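About Waselwood Carers' Link

Waselwood Carers' Link is an independent charity supporting people who look after a relative, partner or friend at home.

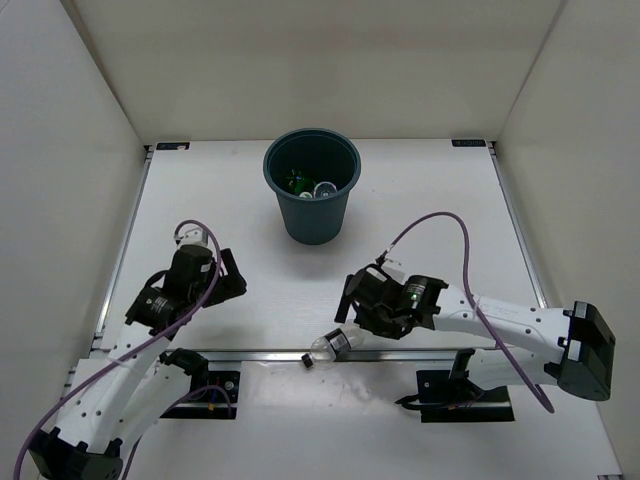 The charity was founded by a group of families in Waselwood who had found that help for the person being cared for was often in place long before anyone asked how the carer was managing. It now works across Waselwood and the neighbouring villages of Imier and Bonesa, and is in regular contact with some 300 households.

Our purpose

We exist so that unpaid carers can have time to themselves, reliable information and someone to speak to when arrangements at home change. Support is offered free of charge and does not depend on the age or diagnosis of the person receiving care. A carer does not need to be claiming any benefit, or to have been referred by a doctor, in order to approach us.

What we provide

The sitting service places a trained sitter in the home for up to 3 hours a week, allowing the carer to keep an appointment, attend a class or simply rest. Sitters provide company and supervision. They do not give medication or carry out nursing tasks, and families who require these are helped to approach the appropriate service.

The advice desk assists with benefit forms, carer's assessments and correspondence with housing providers. Appointments may be held at our office, by telephone or, where leaving the house is difficult, at home.

The Lubis Group meets fortnightly for carers of people living with dementia. It takes its name from Lubis House, where the first meetings were held, and new members may attend once before deciding whether to join. A separate evening group is open to carers in paid employment.

Our sitters

There are at present 102 registered sitters. Each completes 20 hours of preparation before a first placement, covering safeguarding, moving and handling, confidentiality and communication with people who have memory loss. References are taken up in every case and the necessary background checks are renewed at set intervals. Wherever possible the same sitter visits the same household – a practice that families have consistently asked us to maintain.

Governance and staff

The charity is governed by a board of trustees, chaired by Octavian Pascu, which meets every two months. Day-to-day management is the responsibility of the Director, Yanti Entili, who joined the organisation as an adviser and was later appointed to lead the sitting service. At least two places on the board are reserved for current or former carers.

Funding

Our income comes from grants, legacies, local fundraising and donations from the families of people we have supported. Accounts are presented at the annual general meeting in June, to which all registered carers are invited. Printed copies may be requested from the office.

Contacting us

Enquiries are welcome from carers themselves and from relatives, neighbours or professionals acting with the carer's agreement. New enquiries are normally answered within two working days. The office is closed on public holidays, when messages may be left on the answering service.

This page was last reviewed on Thu 1 May.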